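Support > Skuvdale Print Server > Closed tickets > Color output

Balloon proofs print gray, lavender missing
Opened by Gunhild Thorlacius, Nov 17, 2019
3 min read

Summary
Orders routed from the Dronitow layout tool to the large-format queue print pale violet as neutral gray. The on-screen preview is correct. Other spot colors are not affected. First seen on the Ásgeirsdóttir party catalog, page 13, where the lavender balloon is the reference for the whole spread.

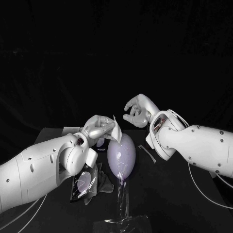

Steps taken
1. Reprinted page 13 from the original file. Same result.
2. Cleared the queue and restarted the spooler. Same result.
3. Printed the same page on the office laser. Lavender prints correctly, so the file is good.
4. Compared profiles. The large-format queue was loading Osance Matte v9, and the layout tool was exporting against v10. The v9 table has no entry for the pale violet range and falls back to gray.
5. Installed v10 on the server. The queue kept loading v9 from cache.
6. Deleted the cache folder by hand, restarted, and sent a test page with a pale lavender disc on it. Read 78 on the lightness scale, within tolerance.

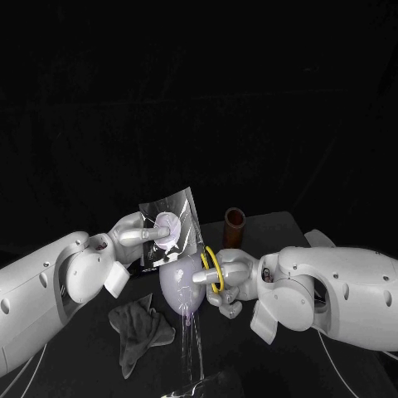

Gleice Godoy: Step 6 worked on our server too, but the old profile came back after the nightly sync. You have to remove v9 from the sync source as well, or the cache gets rebuilt from it.

Gunhild Thorlacius: Confirmed. The v9 file was still in the sync source. Removed it and forced a sync, and the queue now loads v10. Catalog pages 9 and 10 have also been resent, as they use the same violet in the footer.

Status: closed
Follow-up: check the remaining queues for v9 before the January catalog.

2 comments
4 shares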